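How I set up a two-arm bench for sorting cables (part 2: the work area)

14 comments | 89 shares

Right, the arms are bolted down and talking to the computer, so now we get to the bit I enjoyed most, which was making them somewhere decent to work. If you've not done the rail yet, go back to part 1 first!

Start with the surface. I went for a dark marble-look one and I'd do the same again, as pale cables show up beautifully against it. Light grey walls round the sides and back keep the background plain (my first go had the whole Dorkcombe workshop behind it, and the software kept getting excited about Janka Ondrejka's coat).

Next, the purple cables from the grippers. Leave more slack than you think! Run each one along the forearm and give it a big lazy loop round the elbow. Then move the arm by hand, slowly, to every corner it can reach. I pulled a plug clean out on a Thursday night by skipping this, and Pongsak Kamolrat had to lend me his crimping tool.

Now put your things out:

- Organiser on the left. Mine's bright green with six compartments. Fix it with two strips of tacky tape or it'll creep.
- Cables in the middle and towards the right, in a proper mess. Tidy ones teach you nothing about how the grippers cope.
- Shelves at the back right, well clear of the elbows. I keep packets and tubs on mine for a later job.

For the first run, set the speed to 300 in the Gilten settings page. The default is 3,000 and it's frightening. Have one arm lift a single cable and let go over a compartment, and only bring the second arm in once you've had 4 clean drops in a row. It took me almost a whole evening to get there, mostly because I'd swapped left and right in the config (check that before you check anything else).

Part 3 will be about getting the two arms to share a knot without fighting over it.

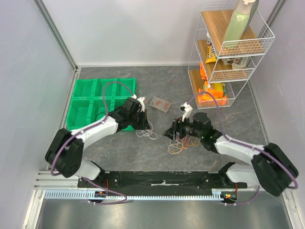
Both arms over the cable pile, green organiser on the left

Related
Part 1: Bolting down the rail
Irnari gripper fingers, a year on
Fixing a noisy Drummond power supply

Contact | Back to top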